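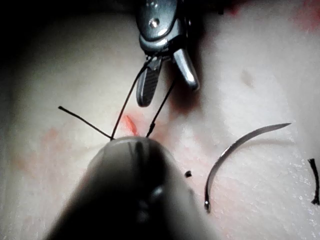

Vista desde la muñeca del brazo: portaagujas abierto, hilo de sutura negro y aguja curva sobre un soporte de prácticas de color claro.

Kallevard presenta Kinidley, un kit de automatización para ensayos de sutura sobre soporte sintético

Kallevard inicia en noviembre la comercialización de Kinidley, un kit de manipulación robótica para laboratorios de investigación quirúrgica y centros de simulación. El sistema se entrega calibrado y se instala sobre mesa estándar, sin obra ni anclaje al suelo.

El kit incluye el controlador, la pinza de dedos redondeados, la cámara de muñeca y el software de registro Clellell. La cámara se monta junto a la pinza y mantiene en imagen el punto de trabajo, de modo que el operador puede seguir el recorrido del hilo y la posición del instrumental durante las maniobras de paso, tracción y anudado. Clellell sincroniza el vídeo con la posición de las articulaciones y la fuerza de cierre a una frecuencia de 200 Hz.

La pinza admite portaagujas convencionales mediante un adaptador intercambiable —incluido en el suministro— y se desmonta sin herramientas. El cambio de adaptador no requiere recalibrar la cámara.

Durante la fase de validación, realizada en las instalaciones de Magalhães, socio de integración del proyecto, se registraron 2776 secuencias de sutura. De ellas, 1094 corresponden a anudado con hilo trenzado; el resto, a paso de aguja y manejo del cabo libre. Las secuencias se entregan con el kit en formato abierto, junto con la documentación de los parámetros de adquisición.

Kinidley se destina exclusivamente a investigación y formación. No es un producto sanitario y no debe utilizarse en pacientes ni en tejido vivo.

El plazo de entrega es de 30 días desde la confirmación del pedido. Magalhães se encarga de la puesta en marcha y del soporte técnico de primer nivel. Los adaptadores y las almohadillas de repuesto se suministran por separado.

Los centros interesados pueden solicitar la ficha técnica y una demostración a distancia al departamento comercial de Kallevard. Las demostraciones se realizan los viernes por la mañana, previa reserva.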